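Review of the Arsenault Two-Arm Bench Package, as Supplied by Asetti

Posted 25th September

Readers of this blog will be aware that I have, for the past two years, been compiling notes on bench-mounted automation for small laboratories and teaching workshops. The present entry concerns the Arsenault two-arm bench package, which is offered by Asetti both as an outright purchase and as a serviced lease. The assessment was carried out at the Treravmont workshop over several sessions in September. The views expressed are my own and no payment was received from the supplier.

Scope of the offer

The package comprises a pair of white jointed arms, a black two-fingered gripper for each, the controller, a wrist camera and the Pranach task software. Benches are not included. The customer is expected to provide a level surface and sufficient room at the far edge for both bases, and the supplier's installation guide should be read closely before any drilling is undertaken. At Treravmont the bases stand side by side along the far edge of a brown tabletop, which leaves the near edge free for the operator and for any fixtures.

The trial task was deliberately modest. A small red cube was to be handled on a round, light-blue plate, with a long, narrow article in green and yellow also kept within reach of the right arm. Work of this kind will be familiar to anyone who has organised sample handling or kitting on a small scale.
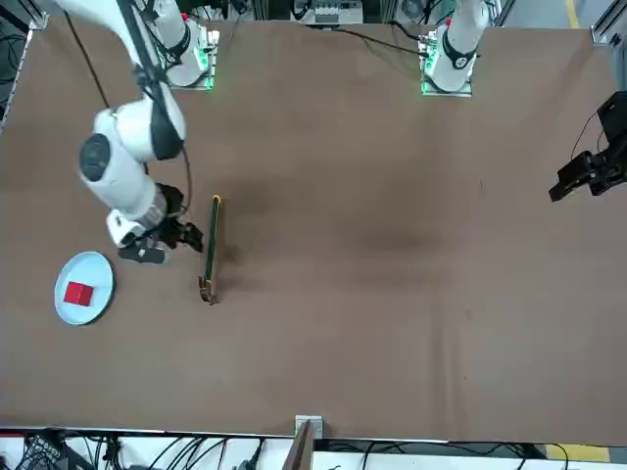
Installation and cabling

Asetti quotes a single day for installation, and the quotation was honoured. The technicians arrived with the correct fasteners, a courtesy which I regret to say is not universal in this trade. Both base mounts carry a green light around their edges, and the indicator can be read from the other side of a well-lit room. I would encourage other manufacturers to adopt a similar arrangement.

The cabling is less satisfactory. The cable attached to the right arm follows the casing down to the wrist, but stands away from it in a loose loop. Sleeving is listed as an optional extra at $57 per arm. In my opinion it ought to be standard, particularly in a package aimed at colleges, where equipment is moved and re-rigged by many hands. Purchasers should also allow for proper cable management along the near side of the bench. Ours remains a tangle, and I accept responsibility for that part of it.

The Pranach software

Tasks are prepared in Pranach by guiding the arm through a series of positions and naming each one. The interface is plain and the terminology is consistent. Colour settings may be adjusted for operators with impaired vision, and a printed manual is supplied without charge on request. A task may be saved, duplicated and amended without disturbing the original, and the revision history is kept in a form that an auditor could follow.

Two criticisms must be recorded. The first is that the software does not permit positions to be grouped under a common heading, so that a longer task becomes a single column of names through which one must scroll. The second concerns the licence, which is tied to one workstation. A request to transfer ours was answered courteously, but the transfer was not completed until the following week.

The wrist camera

The camera is the component about which I have received the most enquiries. It provides a close view of the fingers and of whatever lies between and beyond them, and it is intended for alignment where the fixed overhead view would be obstructed by the arm itself. I examined it chiefly with hanging items, as these are awkward to judge from above. 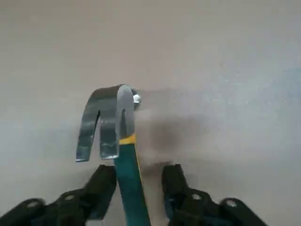 The wrist view, with the open fingers on either side of the teal strap and the metal bracket beyond.

Reflective metal is a reasonable test of any small camera. The bent bracket shows strong highlights, yet the slots between its strips remain distinct, and the yellow band on the strap is clearly separated from the teal. Plain walls offer the camera very little texture, and I would advise setting reference positions against a fixture of some kind wherever this is practicable.

The mounting of the camera calls for brief mention. It is secured by 2 screws, which may be reached with an ordinary driver once the gripper has been opened fully. The manual specifies that the alignment routine be repeated whenever the camera has been removed, and I would endorse that instruction without reservation.

Handling and reach

The grippers are of a blocky pattern, and their fingers open widely enough for the small articles with which this review is concerned. Approaching an item from above is straightforward. Approaching it at a shallow angle, beside the rim of a plate or close to another object, demands more patience in the teaching of positions, and new operators should be given time to practise.
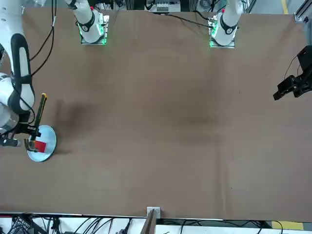

The arms may be assigned separate tasks or a shared one. For the greater part of the trial I used the right arm alone, the left being held clear at the opposite side of the bench. Pranach allows a boundary to be set for each arm, and I recommend that this be done before any joint work is attempted. The boundary editor is among the better portions of the software.

Over the whole of the trial the log recorded 1127 cycles, of which 1120 were marked as completed. The remaining entries were attributed by the software to operator stops. I do not offer these figures as a measure of long-term reliability, for which a far longer period would be required.

Service and support

The serviced lease includes an annual inspection, replacement of gripper fingers and access to a telephone line during business hours. My calls were answered promptly. Written enquiries were slower, and one was closed without a reply before being reopened at my request. Customers in regional areas should obtain written confirmation of travel charges, as the schedule attached to our agreement was silent on the matter.

Recommendation

I am prepared to recommend the Arsenault package to colleges and small laboratories which already possess a suitable bench and a person with time to learn the software. The lease is the more sensible course for a first installation. Those intending to purchase outright should request that the cable sleeving be included in the price, and should settle the question of licence transfer before signing.

A further entry on the boundary editor will follow once the Treravmont workshop has received the next release of Pranach. Comments and corrections may be left in the usual place.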